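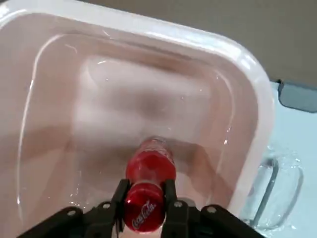 Evening, the kitchen

I write this at the table with my feet up on the other chair. It is April and already too warm in the apartment, and the small fan only moves the same air from the door to the window and back.

I was thinking most of the day about cold drinks. When I was a child in my grandmother's house we had no big refrigerator, so before every party the bottles went into a tub of water. My job was to push them down and watch them come up again. I liked this job very much. I could have my arms in the water until the elbows and no adult could say I was only playing.

So now I want to do the same for the lunch at Merkby, where there is one refrigerator and it will be full of Mrs. Upadhyay's dishes. The pink storage container is good for it. It is the one in which I kept the winter scarves, and the scarves are now in a bag on top of the wardrobe. With clear water inside it looks quite pretty, almost white, and the light makes little lines on the surface. The Coca-Cola went in at an angle, with its end dipping into the water and the other part still out. Red looks very strong against this pale color. I think I would like a kitchen with only these two colors, but the landlord would not.

One thing I must decide is how deep the water should be. If it is too high, it will go over the rim when all the bottles are in. I learned this in school, the water must go somewhere, but I always forget it until my socks are wet. I will fill it only halfway at Merkby and add more with the jug after. Also I must not fill it here and carry it. Last summer I carried a full bucket down 3 floors and Mr. Colomberg from downstairs still speaks of it.

Aurelio Villalobos telephoned at six. He wants to bring 75 paper cups, and I said it is too many, and he said the price was the same as for fewer, so he will bring them. He asked if I have ice. I do not have ice. I have one tray that makes small crooked cubes which taste of onion. He will ask his cousin at the Guso shop, maybe they sell it in bags. If not, the water from the tap there is cold enough, it comes from the hill and hurts the teeth.

We talked also about his mother. Her knee is better but she is not patient with it. She wants to come to the lunch and to stand in the kitchen the whole time, and we agreed that I will give her a chair and some beans to clean. I am a little afraid of her, to say the truth. She once told me that my rice was "interesting" and I still think about this word.

After the call I made an omelet and ate it from the pan. I wrote the list for the morning: towels, the jug, bottle opener, the blue tablecloth if the stain is gone, tape. I do not remember why I wrote tape. The gate code at Merkby is 2314, I put it here because I lost the paper already two times.

It is late now and the fan makes a clicking sound. I have to look for the lid of the container before I sleep. I think it is under the bed, behind the suitcase.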